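Wrist camera blur and late grasps on cloth, where would you fix it?

Forum: Manipulation software > Perception

hartley_bench
Two arms, parallel grippers, one small camera at each wrist. The task is picking up a garment and squaring it out on the table. The policy takes both wrist views plus joint positions and outputs chunks of actions. It does fine on dish towels. On knits it closes late or beside the fold, and the bad closes line up with the frames where the wrist is still moving fast.

I logged 87 attempts on the grey one and went through the failures by hand. In most of them the last sharp frame before the close is too old to be any use. Everything after it is smeared.

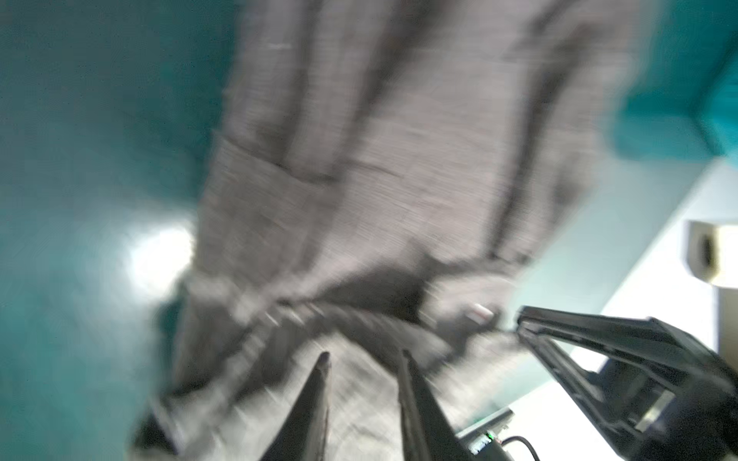
Exposure is on auto, and the driver lets it drift up whenever the view is mostly dark cloth. I can lock it, but then the shadows in the folds go to mush and the fold detector loses them. Before I retrain anything I'd like to know whether people handle this in the camera settings, the controller or the model.

wultden
Lock it and add light. You won't get detail back from a smeared frame. Locked exposure, fixed gain, a diffuse lamp on each side, then recollect. Watch for glare if your table surface is shiny.

kerf_and_dowel
Disagree on recollecting first. Check timestamps. Is the image stamped at exposure or when it arrives on the host? We were stamping on arrival, so every frame got paired with a joint position from later in the motion. It looked exactly like closing late. Fixing that cost one afternoon and no new data.

hartley_bench
On arrival. I hadn't thought about that for the wrist cameras, only the overhead one.

kerf_and_dowel
Then I'd start there. Wave a checkerboard under the gripper, compare the motion in the image against the encoder log, and shift one until they match.

praltinbridge_dev
Both useful, but I'd slow the arm. Cap wrist speed for the last 4 cm of the approach and let it settle for 2 frames before the close is allowed. It's a few lines in the controller and the model doesn't change.

wultden
It does change what the model sees, though. If the demos were recorded at full speed, a capped approach is off distribution. We tried it and the policy started hovering.

praltinbridge_dev
Ours didn't hover. Depends how long your chunks are, I guess. We rerun inference after the settle and throw away what's left of the old chunk.

hartley_bench
I was executing the full chunk before asking for another, so the close was decided on an old frame no matter what the camera did. I'll try the offset first, then the replan, and leave exposure alone until I have numbers for both.

kerf_and_dowel
Change one at a time or you won't know which did it. The replay tool in Kurkolby can shift the camera stream against the joints offline, so you can test the offset on your existing logs.

hartley_bench
Ran the offset on the old logs. Best match is 2 frames, same for left and right. I'm fixing the stamping in the driver tonight and rerunning the grey knit with everything else unchanged.

wultden
Still say you need the lamps.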